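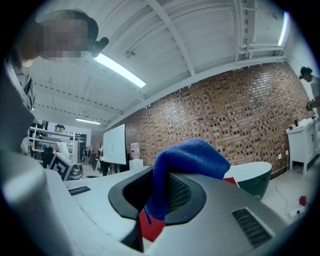 Microfiber or sponge for a glossy white tabletop?

brickandtile
Moved into a shared workroom over the summer and I'm losing the fight with white surfaces. White table, glossy white floor tiles, brick on one side. Every fingerprint shows. I've been using a blue microfiber and plain water, and by Sunday evening the top has a haze on it again. What are you all doing?

zitel_fan
Plain water was your mistake, sorry! A drop of dish soap in a bowl of warm water, wipe, then a second cloth to buff. I use the Zitel cloths, the 30 pack, and they last me ages.

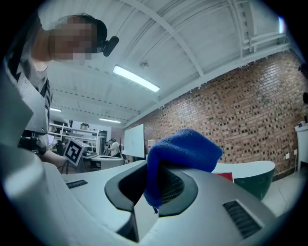
And bunching the cloth up is no good for big flat areas, in my opinion. Fold it in four so you get a clean face every time you flip it. A wad just pushes the crumbs around and then you're chasing them off the edge onto the floor.

mopwater22
Disagree on folding. For a flat top, sure, but for anything with a lip or a groove you want it scrunched so it gets into the corners. I keep blue for tables and red for the gross jobs, and I never wash them together (pink haze forever, ask me how I know).

brickandtile
OK so color coding is a real thing? I have blue and red in the same bin right now – oops.

mopwater22
Very real. My list, for what it's worth:

1. Clear the top completely. Little stuff goes in a bin, never "just slide it over."

2. Dust before anything wet, and start with the brick. If yours has bricks sticking out in a pattern, the ledges hold a ton of grit and it all ends up on your table.
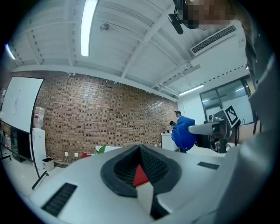

3. Damp blue cloth, long strokes, one direction.

4. Dry cloth right behind it. Don't let it air dry.

5. Floor last. Pick up cords and power strips first or you'll mop around them and hate the result.

edthorpe_annex
I'd skip step 3 and use a sponge. We had the same kind of oval white table at the Edthorpe building and microfiber left lint all over it. Green sponge, rinse, done in 4 minutes.

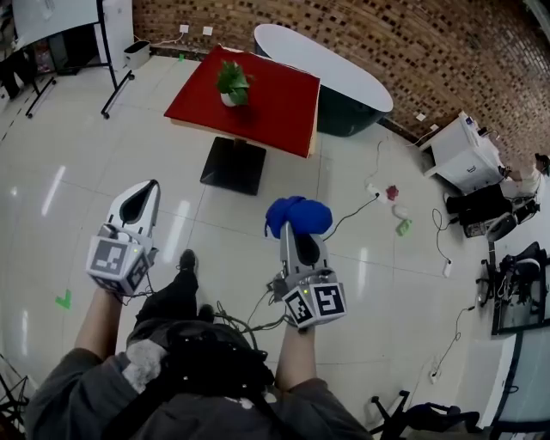

Glossy tile is another story though. The light bounces off it and you see every streak from across the room, so there I do go back to a cloth on a flat mop head.

zitel_fan
A sponge on a glossy top?? Which side? The scratchy ones will dull it in a month.

edthorpe_annex
Soft side, obviously. Ours still looked fine when we moved out.

brickandtile
Going to try soap plus two cloths on half the table and a sponge on the other half. Red ones are getting their own bin tonight.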